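3.2 The sorting task and how the students took to it

Once the teams had their arms moving without knocking into each other, we wanted to give them a job that sounded easy and was hard enough to keep them busy until the end of term. We settled on putting measuring cups into a tray. Everybody in the course had handled a measuring cup before, so nobody needed the goal explained, and we could spend our time talking about the parts that gave trouble, like how you pick up a thing with a long handle and a round bowl when all you have is two fingers on each side.

Each team worked through the task at the Kadirora bench, which is the two-armed station our students share with the evening robotics club. A session lasted 45 minutes, and within that time a team could record as many attempts as it liked, provided one member drove the arms and another kept the written log. We asked them to trade places halfway through. Some of them grumbled about this at first (the good drivers wanted to keep driving, naturally), but by December the logs had become a great deal better, and we are fairly sure that is why.

The rules were kept short on purpose. The cups could start anywhere both drivers agreed was reachable, lying down or standing up, and the plant at the back of the table had to stay where it was. That last rule came from Leilani Lindqvist, who taught the lab sections and felt strongly that students ought to learn to work around something leafy and awkward instead of a bare tabletop. We had our doubts, and we were glad to be wrong, for the plant led to some of the best class discussions of the whole year. Figure 4 shows the bench during an attempt, with the right gripper holding the orange cup and the tray still empty. 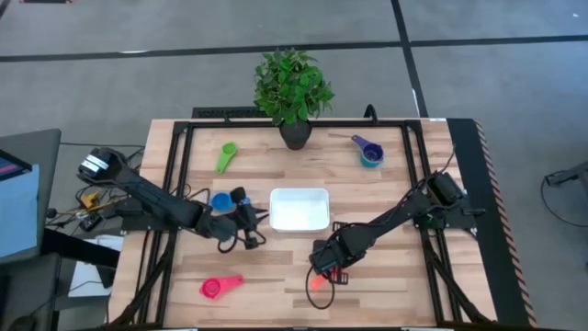 Figure 4. The two-arm bench during the cup task. The left gripper is just above the blue cup.

Across all teams the students recorded 518 attempts, of which 137 were set aside because the log was missing or could not be matched to a recording. We kept the rest, including the clumsy ones, and we would encourage other instructors to do the same. A dropped cup turned out to be a wonderful thing to talk about on a Friday afternoon! Inmaculada Cordero's group, for example, noticed that most of their drops came while they were turning the handle toward the tray, and they spent two whole sessions on nothing but that turn. Their write-up, which they named Toder after the folder it lived in, was later handed around to the other teams and is still used as the model log in the course.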